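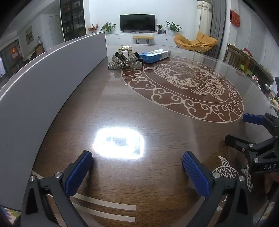 5 min read

The table in our living room has carp on it. They swim in a big round medallion, reddish brown with cream lines, and there are clouds curling around the outside of the ring. There are more fish farther down the wood. The finish is so glossy that you can't look at it in daylight without getting the window in your eyes.

For years I treated that table as something to protect. We had a cloth on it, a plastic sheet over the cloth, and a rule that anything messy went to the kitchen counter. The counter is narrow and already has a toaster on it. So laundry got folded on the bed, mail got sorted on the stairs, and the largest flat surface we own did nothing except at New Year.

I now think this is a bad way to live with furniture, and I want to make the case for using the good table for dull work.

A decorated table is still a table. Whoever drew the fish drew them on something meant to have plates and elbows on it. If the maker had wanted them only looked at, they could have gone on a wall panel and saved us the floor space. When we took the plastic off, the underside of it was cloudy and the varnish had a faint ring where moisture had been trapped. The cover did more harm than a year of soup bowls has done since.

People worry about scratches, and they are right that gloss shows everything. I have 13 marks I could point to. Most of them can only be seen if you crouch at the end with the light behind them. A shop on Vultden Road quoted us $1275 to strip and refinish the top, and I said I would think about it. I thought about it for 2 days and bought a pack of Feltico pads for the bottoms of things instead. The marks are still there and dinner is the same.

The strongest argument for the big table is the seasonal sorting. We do ours in August, when it is too hot to want any of it, and I recommend that month for the same reason. In October you are cold and you just grab. In August you can look at a thick knitted thing and decide calmly if you wore it. On a bed, everything slides into the middle and turns into one pile. A table gives you edges. You can have a keep end and a give-away end, and when the two meet you have to stop and decide.

I also hold that small knits should not be put in vacuum bags. They come out flat and sulky and take a week to recover. A plain open box with high sides is better. You can see into it from above, drop things in without folding them into squares, and lay a piece of flowered cloth over the top when it is full. My sister-in-law disagrees and owns a great many vacuum bags. Her closet is tidier than mine. Her hats are worse. 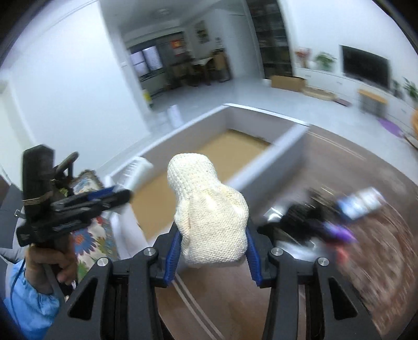

Should soft, stuffed knits be washed before they go into storage?

Wash them first, even if they look clean, and leave them out a full day longer than you think they need. The filling holds water well after the outside feels dry, and a damp one will make the whole box smell by spring.

The other objection I hear is that a living room with boxes in it looks untidy. It does, for an afternoon. A living room is allowed to look like people live there. I would rather see a box and a heap of knitting than a centerpiece that has to be lifted off and put back every time someone wants to write a check.

There are limits. I don't iron on the table, and I don't put hot pans down without a board. I wipe it with a damp cloth and then a dry one. I used Widico polish for a while, and it made the surface so slick that a stack of mail went over the side on its own. I stopped, and the shine is no different.

If you have a table like this under a cover, take the cover off for one job and see how you feel about it. Ours has been bare since last summer. The cloth got cut up for dusters, and the plastic went out with the trash the same week.

Posted 2019-08-13

Search this site Type and press enter

Contact | © 2019 Lodhi House Notes | Back to top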